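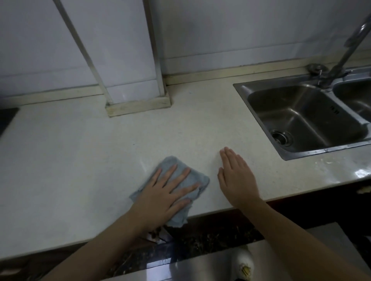

Glenys Nuttall wrote:
> I'm still not convinced a worktop needs a robot. It takes me two minutes
> with a cloth while the kettle's on. I can see the point of them carrying
> heavy things, or getting something down off a high shelf, but wiping?
> Surely that's the easy bit, and if it can't do the easy bit without a
> person showing it hundreds of times over then I don't hold out much hope
> for the rest. Was it worth the train fare? And did it break anything?

Hi Glenys, hi all,

Yes, it was worth the fare, and no, nothing got broken while I was there (one mug had a close shave, I'll come to that). I'd have said exactly the same about wiping before I went. I came away thinking it's a horrible job to teach anybody, let alone a machine!

I started writing it up on the way home, so I'll paste in what I've got and tidy it for the web page later. If the others who went remember it differently, shout.

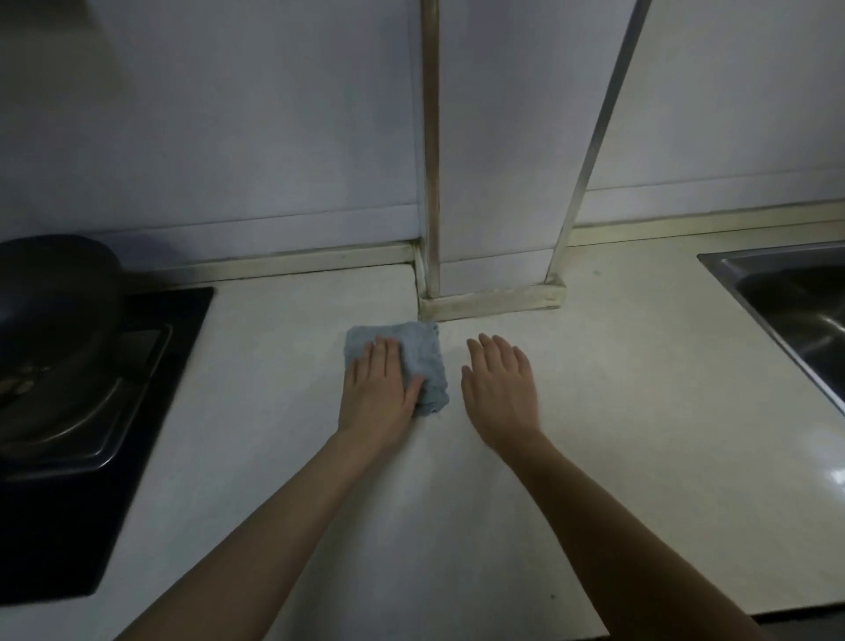 Lesness, 29 November 2023

The Flimotitz open day was bigger than I'd expected and much less polished, which I liked. You signed in, got a sticker and were more or less left to wander. Most people made straight for the big hall, where a pair of arms was stacking crates, but I'd been told to find the kitchen and I spent most of my visit there. It's a proper kitchen too, with a black gas hob, a steel sink, white tiles, and grubby sealant in the corners like everyone else's.

The robot is called Wuko. Before Wuko has a go at anything, a person does the job by hand, again and again, and that's the half of the demonstration I found I couldn't stop watching. For the worktop it's a folded blue-grey cloth, left hand flat on top of it with the fingers spread, and the right hand palm down on the bare counter beside it. I asked about that right hand. Apparently people rest a hand like that all the time without noticing, and the team had to decide whether Wuko should copy it or ignore it. They've gone with ignoring it for now, though there was a bit of a disagreement about this in front of us and I don't think it's settled.

They have 1520 goes at wiping stored so far, all done by people, and they want 3020 by April. I said that sounded like a lot of wiping and got a rather tired nod.

Then Wuko's turn, at a second worktop across the room. It was slow. It put the cloth down very nicely, leaned on it too hard, and the cloth bunched up and stayed put while the hand slid over the top. Second try, much the same. Third try it got all the way to the far end and we clapped, and I felt a bit silly for clapping but I'd do it again. The mug was on that third run. It got nudged right to the edge and somebody stuck an arm out.

After the wiping they moved on to bottles, which I'd assumed would be harder. A bottle of green tea with a green screw cap, stood up near the back of the counter, and both hands going to it, one up round the shoulder and the other lower down.
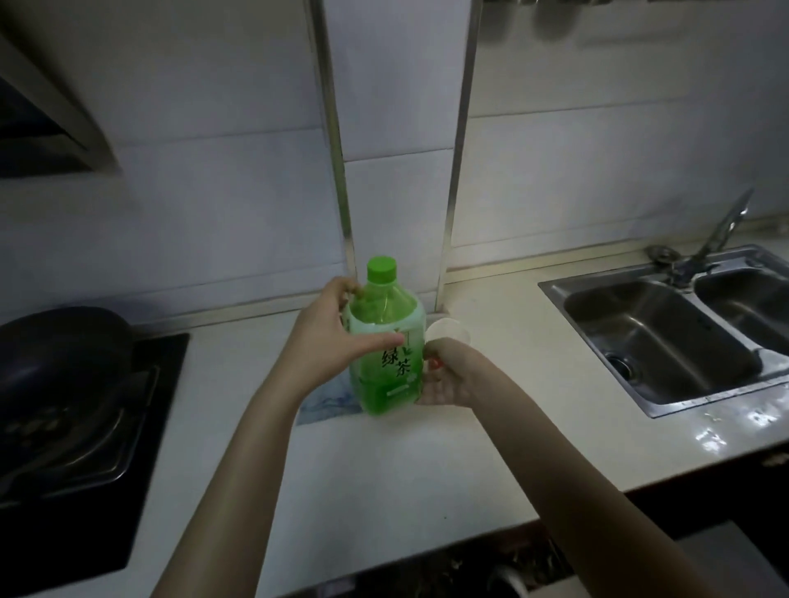 I was wrong about it being harder, at least going by what we were told. A bottle keeps its shape, so Wuko has a fair idea where to put its fingers, whereas a cloth is different each time it's dropped. The grippers are made by Figueroa and they squeeze until they feel a push back, then stop. They let us try one on our own fingers! Very gentle, a bit like shaking hands with a toddler.

Wuko picked up its bottle first time and put it down again without a wobble. I asked whether it could undo the cap and got a firm "not today".

That's as far as I'd got before my stop.

So, Glenys, on your question about the easy bit: I'd say come and see it and bring a cloth of your own, they were quite keen to try different ones. The terry sort gives it fits, I gather. There's another open day in April and they'll take groups if we ask early enough. Last time they had 128 people through the door and the kitchen only holds a handful, so go there first and do the crates after.

Could anyone who fancies it reply to the list and not just to me? I lost two names last time. Also, someone left a green umbrella at the sign-in desk and I've got it here.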